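Reading the Psalms Aloud
Handout 7, to be read before the meeting in September

In the last handout we looked at the titles which stand over many psalms. This time we go to the lines themselves, and to what happens when a group speaks them together. Please bring your own Bible, in any translation. It is useful for us when the translations are different.

1. The line and its partner

Most verses in the Psalms have two halves. The second half answers the first. Sometimes it says almost the same thing with other words, as in Psalm 24: "The earth is the Lord's, and everything in it, the world, and all who live in it." Sometimes it says the opposite, as at the end of Psalm 1, where the way of the righteous and the way of the wicked stand side by side. And sometimes the second half only carries the thought one step more. Older books call this third kind "synthetic". I find the word not very helpful, but you will meet it.

Mark the middle of each verse with a pencil before you read. In many printed prayer books there is already a star or a colon at this place.

2. The pause

When two sides of a room read in turn, the pause at the middle must be longer than one expects. In the Trulldale parish, where I learned this, we breathed in and out once before the second half. Between one verse and the next there was almost no pause at all. New readers do it the other way round, because in ordinary reading we stop at the full stop.

Try it with Psalm 130, which has only eight verses. Read it once quickly, and then with the breath in the middle. Listen to "my soul waits" in verses 5 and 6.

3. Selah

This word stands in the Psalms 71 times and we do not know what it means. It may be a sign for the musicians, or a place to lift the voice. Our group does not speak it. The group at Markero does speak it, and both customs are old.

4. Who is speaking?

In Psalm 91 the voice changes. First a person speaks about his trust, then somebody teaches him, and from verse 14 God speaks. For this psalm we will use 2 readers and the whole group for the last part. In Psalm 121 the change is after verse 2, and some people think a traveller asks and a priest answers. 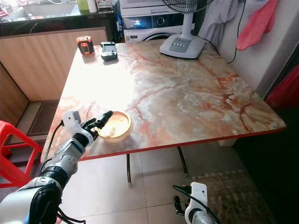
Liao wrote in the margin of the last handout that the change of voice should not be acted, and that a reader who makes a deep voice for God will spoil the psalm for everybody. I agree with the first half of this. A different reader is enough, in his natural voice. About the second half we can talk.

For next time

Read Psalms 42 and 43 as one poem and find the sentence that comes back three times. Write down whether you would give it to one reader or to all.

Those who sing may look at number 198 in the Flunora songbook, where Psalm 42 is set for two groups. The middle pause is written there as a full bar of rest. Please keep it.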